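Vudero teleoperation kit: a month with the trial version

The box says a new operator can teach a robot to open a door in 7 minutes. I needed 37, in simulation, where the hinges don't even stick.

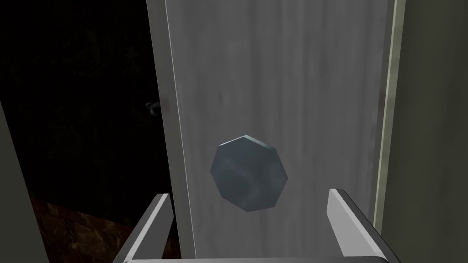
Page last changed: July

My first task was a door with an eight-sided knob. Getting the open fingers near it is easy. Turning is where the hand controller lags, and every wobble of your wrist goes into the demo.

The wrist view doesn't help much. Back off a little and you lose track of which way you're facing.
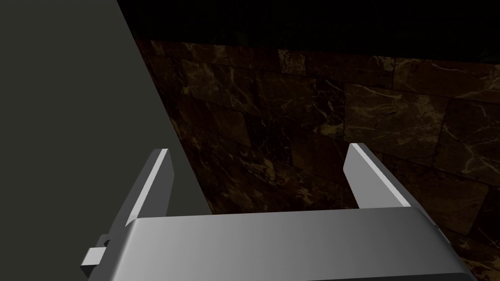
Wrist view, gripper open, brown marble tile behind.

Two arms are worse. The wide view at least shows both, so I used it for the cabinet with drawers and kept one arm still. At $918 I expected a way to trim a bad demo. You delete it and start over.
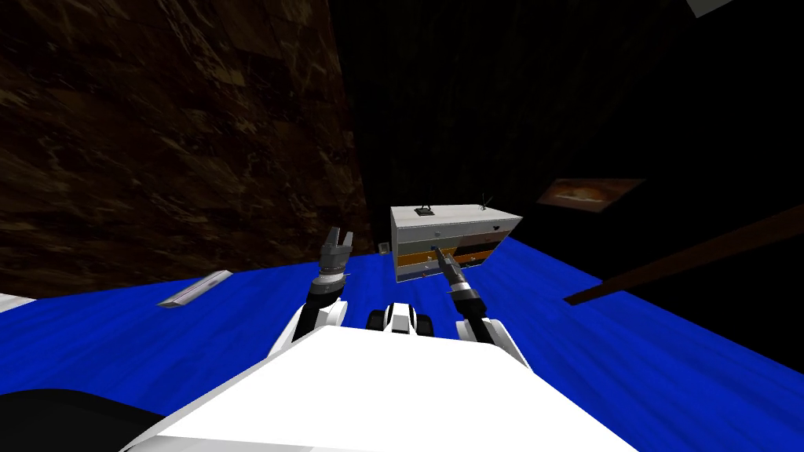
Hanna Tkachuk commented that the lag drops a lot on a wired connection, and that her drawer demos were fine by the third try. Mine was wired. I'd wait for the next version.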